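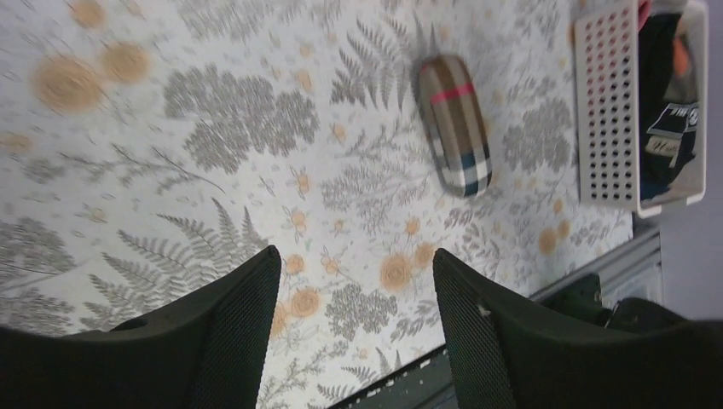
Fern and rose tablecloth

Boards > Energy > Heating and Gas > Pliston network

brunet_side
Joneo wrote to us that the gas price goes up in January. For our house it makes 80 dollars more each month. Did somebody already change to Odar?

kettle900
I changed in spring. The price is fixed for 2 years, but read the exit fee well.

mirta_k
I don't agree that fixed is safer. My sister fixed too early and she paid more than me all winter.

brunet_side
Thank you both. How much is the exit fee?

kettle900
For me 900 if I leave in the first year.

mirta_k
So it is not a small thing. I would wait.

14 comments | 3 shares

Related topics
Pliston meter readings by phone
Heat pump in an old house
Joneo bill arrived twice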